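February 24, 2019

Sunday, so the building was quiet and I got the whole morning on the simulator rules. Deepika Pinto wants the draft of the good practice sheet on her desk by tomorrow, and I have been putting off the parts I don't agree with.

The sheet is for anyone at Dovgate who drives the simulated arm in the kitchen room. It started as a page of notes from Karthikeyan Iyengar and has grown to 128 lines. Too many. I read it straight through with coffee and struck out every rule that only said "be careful." If a rule can't be checked from the log, it should go in the training talk and stay off the sheet.

Started with the clearance rule. The old wording was "keep the fingers away from things you are not picking up." Away by how much? I ran the counter setup to see what the wording has to cover.

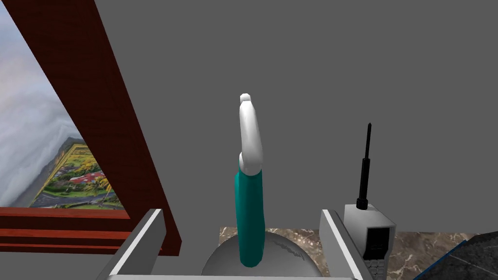 Counter setup, with the handset just outside the right finger.

The handset is the problem case. Its antenna is thin and stands well above the keypad, so an operator who judges distance from the body of the phone alone is going to forget it. I wrote: "Clearance is measured from the outermost part of the object, antennas, handles and cords included." Then I wrote a second line saying the operator names the target out loud before moving. Karthikeyan will object to the second line. He thinks talking slows people down. It does slow them down, and I left it in.

Lunch was leftover rice. Called Mom. Her knee is better and she wants to know if I'm coming in April. I said yes and then remembered the Momside review is in April too. Have to look at the dates.

After lunch, the approach rule. We have been arguing over this one since the Acharya people sent back their comments. They want a full stop before every grasp. We had "slow down near the object," which is the same kind of mush as "keep away." What I want is a stop with the fingers open, a look at the gap, and then a go or no-go from the operator. Go is logged. No-go is logged too, with a reason, and it doesn't count against the run. That last part matters to me. If people lose points for backing off, they will stop backing off.
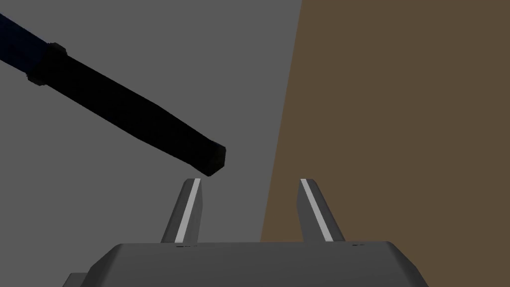 Fingers open, end of the rod close to the left fingertip.

I used this view to test the wording on myself. Under the old rule I would have called it fine and carried on. Under the new one it's a no-go: the rod end is too near the tip to start moving on a guess. So the wording does something. I also added that the operator may ask for another view before deciding, and that asking is not a fault.

Speed limits took the rest of the afternoon. The sheet said 100 percent for free travel and gave no figure for anything else. I put 90 for free travel and left the near-object number blank for Deepika, who has the contact data and I don't. She'll probably complain about the 90. Flololach uses the full speed in their own rules, but they run an arm with nothing else around it, and we don't.
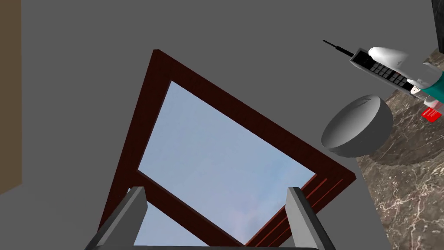 The section on shared space is still the weakest. Our rules were written as if one gripper had the room to itself. When a second hand is holding something, the sheet needs to say who moves first, and it says nothing at all. My draft: the hand that is holding an object has priority, the empty one stays open and keeps still until the holder is clear or the operator calls it. 2 sentences, could be one. I don't know yet what happens when both are holding. Wrote "to be decided" and underlined it.

Got it down to 90 lines by five. Sent it to Karthikeyan so he can be annoyed tonight instead of in the meeting. Need to buy milk and find the charger for the old laptop.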